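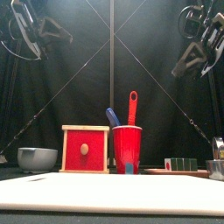
The big white board, with the black curtain behind it

Lusatura Home Forum > Kitchen > Boards and Knives
Thread: Do I really want a cutting board this large?

dehua_ren wrote:
Hello everyone, and sorry in advance because I do go on a bit! I've been cooking on the same little board since college, and I've finally decided I want one like the one in the photo up top - a big, thick white slab that takes up nearly the whole width of the work surface. I love the idea of chopping onions at one end and leaving the carrots in a pile at the other. My counter is 40 inches long between the stove and the wall, so it would fit, but my husband says we'd never have room for the toaster again. Has anyone gone this big and been happy with it?

Cuiping Xie wrote:
Oh, I'm so glad you asked, I have opinions! We got a huge one from Jerard in June and I wouldn't give it back for anything. It just lives on the counter. I roll out dumpling wrappers on it, I cool bread on it (on a rack, don't worry), and my kids do their homework on it when the table is full. Put a damp dish towel underneath and it won't slide.

bartos_fan wrote:
I'll be the grump here. I had one for 4 years and sold it. Mine was too big for the sink, so washing it meant standing it up in the bathtub, and after a while I dreaded making dinner. Two medium boards do the same work and you can put one away. Also, white shows everything. Even the one in the photo has a faint dark mark over toward the left.

Cuiping Xie wrote:
Well, a mark is only a mark! Mine gets beet juice on it every week. I sprinkle baking soda, rub it with half a lemon, and go have my tea while it sits. Most of it comes up, and the rest I've stopped seeing. I do agree with you about the sink, though - I wipe mine down where it stands, and I keep a separate small one for chicken.

sadotero_kitchen wrote:
Texture matters more than color, in my opinion. The top in the photo looks slightly textured, and I like that, it keeps a tomato from skating off. A very smooth one drove me crazy. Measure your sink on the diagonal before you buy, Dehua.

dehua_ren wrote:
Thank you all so much, this is lovely. I measured, and the sink is hopeless, even on the diagonal. But the toaster might be happy on top of the fridge - I'm going to try it there for a week before I say anything to my husband.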